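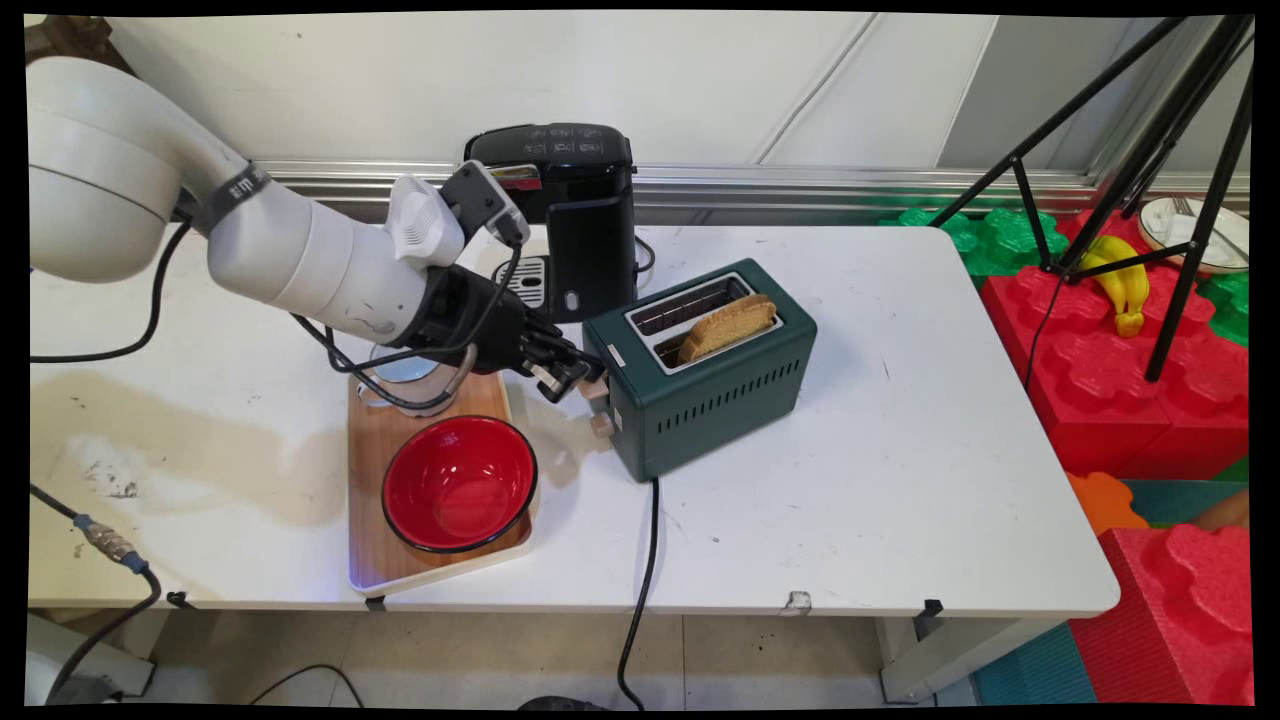 조작 로봇 작업대의 배선과 가전 취급 기준, 어디까지 문서로 정할 것인가

가정용 가전을 로봇 손으로 다루는 시험이 늘면서 작업대 운영 기준의 빈칸이 드러나고 있다. 산업용 협동로봇 셀에는 방호 거리, 정지 범주, 접촉력 한계를 다루는 규격이 갖춰져 있다. 반면 토스터나 커피 머신처럼 열을 내는 소비자용 제품을 탁자에 올려놓고 레버와 버튼을 조작하게 하는 환경은 연구실 내규에 맡겨진 경우가 대부분이다. 내규의 수준은 기관마다 크게 다르다.

조작 시험 설비를 운영하는 힐토라(Hiltora)는 지난 8월 사내 작업대 지침을 개정했다. 본문 11개 조항과 점검표로 구성되며, 대상은 탁상형 로봇 팔과 다지형 핸드, 그리고 교류 전원을 쓰는 가전이 한 작업면에 놓이는 경우로 한정된다. 이번 기사는 이 지침의 조항을 중심으로 현장에서 쟁점이 되는 항목을 정리한 것이다.

전원 코드와 로봇 케이블의 분리

개정 지침에서 분량이 가장 많은 부분은 배선이다. 작업대 위에는 성격이 다른 선이 섞인다. 로봇 팔의 전원선과 통신선, 손목 카메라의 데이터선, 핸드 구동선, 가전의 전원 코드가 그것이다. 손목에서 늘어지는 케이블은 팔의 자세에 따라 고리의 크기가 변하므로 고정 배선과 같은 방식으로 다룰 수 없다.

지침은 선을 가동 배선과 고정 배선으로 나눈다. 가동 배선은 팔의 전 작업 범위를 저속으로 한 차례 이동시켜 최대 처짐과 최소 굽힘 반경을 확인한 뒤 길이를 정한다. 고리가 작업면의 물체에 닿는 자세가 하나라도 있으면 묶음 위치를 바꾸거나 해당 자세를 소프트웨어로 제한한다. 고정 배선은 탁자 가장자리에서 클립으로 잡고, 바닥 구간은 통로와 교차하지 않게 한다.

가전의 코드에는 별도 조항이 있다. 제품 바로 아래에서 탁자 앞면으로 곧장 떨어지는 배선은 원칙적으로 허용하되, 작업자가 그쪽에 서서 물체를 재배치하는 작업대라면 측면이나 후면으로 돌리도록 했다. 토스터 자체가 가벼워 코드에 옷이나 발이 걸리면 본체가 끌려 내려올 수 있다는 판단에 따른 것이다. 미끄럼 방지 패드만으로 이 요건을 대체하는 것은 인정하지 않는다.

레버 조작의 힘 한계

토스터 레버는 시험 과제로 자주 선택된다. 행정이 짧고 끝단에서 걸림이 생기며, 누르는 방향이 조금만 어긋나도 본체가 밀린다. 위치 제어만으로 레버를 누르면 끝단 도달 후에도 목표 위치가 더 아래에 남아 접촉력이 계속 커진다. 이 상태가 방치되면 레버 파손보다 본체 전도가 먼저 발생하는 경우가 많다.

힐토라 지침은 접촉 구간에서 힘 또는 토크 기반 정지 조건을 반드시 두도록 하고, 한계값은 제품별로 측정해 기록하게 한다. 일반값은 제시하지 않는다. 사내 반복 시험에서는 레버 누르기 300회 가운데 297회가 정지 조건 안에서 끝났다. 나머지는 손가락이 레버 측면으로 미끄러진 경우로 분류되었으며, 접근 각도를 수정한 뒤 같은 조건으로 재시험하도록 규정되어 있다.

재시험 기록에는 접근 각도와 손가락 배치, 한계값, 본체 위치를 함께 남긴다. 성공 횟수만 적힌 기록은 반려 대상이다.

가열 중인 제품과 주변 물체

발열 제품에 관한 조항은 세 단계로 되어 있다. 첫째, 기본 시험은 전원을 차단한 상태에서 실시한다. 둘째, 통전 시험은 별도 승인을 받고 작업자가 정지 버튼에 손이 닿는 위치에 있을 때만 실시한다. 셋째, 통전 시험이 끝나면 냉각 대기 시간을 두고, 그동안 팔은 대기 자세로 돌린다.

식빵을 실물로 쓸지 모형으로 쓸지도 기록 항목이다. 실물은 부스러기가 슬롯 안에 쌓이므로 통전 시험 전마다 받침을 비워야 한다. 모형은 재질에 따라 녹거나 발연할 수 있어 통전 시험에서는 사용이 금지된다. 전원 차단 상태에서 쓰던 모형을 슬롯에 둔 채 통전으로 넘어가는 것이 가장 경계할 절차 오류로 지목되어 있으며, 두 시험 사이에 슬롯 확인 서명란이 들어갔다.

유리컵과 그릇 같은 식기는 핸드의 진입 경로 밖에 두는 것이 원칙이다. 다만 복합 과제에서는 쟁반과 컵, 그릇이 토스터 옆에 함께 놓여야 하므로, 이 경우 충돌 모델에 각 물체를 등록하고 첫 실행을 저속으로 진행한다. 투명한 유리는 깊이 카메라에서 누락되기 쉬워 위치를 수동으로 입력하도록 했다.

작업면과 인접 구역

클라코(Clarkow)의 시험실은 같은 문제를 구획 관리로 풀고 있다. 한 방에 여러 과제용 소품 구역이 붙어 있는 구조여서, 팔의 최대 도달 거리에 370mm를 더한 선을 소품 보관 금지선으로 잡았다. 삼각대처럼 다리가 벌어지는 장비는 중심축이 아니라 다리 끝을 기준으로 거리를 잰다.

작업면의 오염과 긁힘에 대해서는 두 곳의 입장이 갈린다. 클라코는 영상 인식 결과의 재현성을 이유로 얼룩이 생긴 상판을 교체 대상으로 본다. 힐토라는 사용 흔적이 있는 상판이 실제 가정 환경에 더 가깝다고 보고, 전기적 손상이나 날카로운 모서리가 없으면 계속 쓰게 한다. 대신 상판 상태를 시험 기록에 첨부하고 중간 교체를 금지한다. 비교 시험의 조건 관리 측면에서는 어느 방식이든 성립하나, 두 방식의 데이터를 섞을 때는 상판 상태를 변수로 표시해야 한다.

문서화의 범위

팔라히(Fallahi)가 배포하는 점검표 양식은 시험 전 확인에 최대 11분이 걸리도록 분량을 제한한다. 항목이 늘수록 형식적 체크가 많아진다는 현장 의견을 반영한 것으로, 배선과 정지 버튼, 제품 통전 여부, 이물 확인을 앞쪽에 배치했다. 손목 카메라의 고정 나사와 핸드 커넥터 체결 상태는 그다음이다.

플롯컴(Flotcombe) 프로젝트에서는 이 양식과 힐토라 지침을 대조해 공통 항목을 추리는 작업이 진행 중이다. 통전 시험의 승인 주체와 무인 야간 운전의 허용 여부는 아직 합의되지 않았다. 무인 운전에 대해서는 가전 전원을 별도 차단기로 분리하고 로봇 정지 신호와 연동하는 안이 검토되고 있다. 연동 지연의 허용치는 다음 초안에서 다룰 예정이다.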